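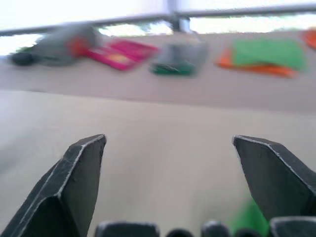
Why does the sanctions vote tracker keep showing old results after a new file has been uploaded?

The tracker shows the last file it accepted. When an upload is refused, the old one stays on the page until a good file replaces it, and no warning goes up for readers.

Ticket: Silledero vote tracker stuck on old data
Opened: 29/03/2022
Product: Enus importer, hosted plan
Priority: Normal (I'd have picked High but it was grayed out on my plan)
Status: Closed

First message

Hi all! I run Silledero, a small foreign policy news site, and we have a tracker that shows how members of different European parliaments voted on energy and sanctions motions. It's easily our most visited page right now, which makes this a lousy week for it to get stuck.

I uploaded a fresh vote file this morning with the new gas import motions in it. The Enus dashboard said the upload finished, green check and everything, so I published the article that goes with it. Then a reader wrote in (politely, bless them) to say the tracker still had the old numbers and that my article said one thing while the table right under it said another. They were right. On a politics site that looks terrible – people start to think you're fudging it for one side.

The new file has 3,214 rows. The page is showing the old set, with none of the new motions at all. I've cleared my browser cache, tried a second browser, and tried my phone with the wifi off. Same thing everywhere.

Update 1, same morning

Support asked me to look at the import log, which I didn't know existed. It's under Settings, then Sources, then a tiny link called History. Two lines for my upload:

upload received, status 200
parse request, status 415

So the file got there fine and then the part that reads it said no thanks. The green check only covers the first step. I'd really like that changed, please, because I took it to mean the whole job was done!

Update 2

Looked up 415 and it means the server doesn't like the type of file it's been handed. Weird, I thought, because I've been sending CSV files for ages. I went back through what I did differently. Usually I export straight from Sarkis, the desktop program where I keep all the roll call data. This time I opened the export in a spreadsheet first to fix the party names, since two parties had merged and I had them listed three different ways. Then I saved it again.

Tried so far:
Saved again as CSV with a new file name. Still 415.
Deleted the party column completely. Still 415.
Uploaded last month's untouched file as a test. That went through, 200 on both lines.

That last one cheered me up, as it means the importer isn't broken and I am the problem. Well, my spreadsheet is.

Update 3, after lunch

Found it. The spreadsheet had saved the file with semicolons between the columns and with the name ending in .csv.txt, and my computer hides the last bit of file names so I never saw the .txt. Turned on full file names, and there it was. Every new copy I saved got the same ending, so I kept sending the same bad thing over and over.

Renamed it, changed the semicolons to commas, uploaded. Status 200 and then another 200. The new motions showed up on the tracker a minute later and the table now matches the article.

Update 4

One leftover. Sites that embed our tracker through Mugo are still seeing the old table. Support says Mugo keeps its own copy for 48 hours and then fetches a new one. I asked if I could hurry it along and there's a Refresh Embeds button, but it's only on the bigger plan. So I've put a short note above the table telling people when it was last updated and that copies on other sites may lag behind. I also added a correction line to the article – readers saw the wrong votes next to the right text for most of the morning and I'd rather say so.

Update 5

Mugo copies are showing the new votes now. I checked the three partner sites I know of and they all match ours.

Things I'm asking for, in case someone on the Enus side reads closed tickets:
Make the check mark wait until the file has been read as well.
Send an email when an import fails. Even an ugly one.
Put the file ending in the error message. "Got .txt, wanted .csv" would have saved me a morning.

Support wrote back that the first one is planned for June. The other two are on a list. I'm fixing party names inside Sarkis from now on and leaving the spreadsheet out of it. Okay to close, and thanks for being so patient with me!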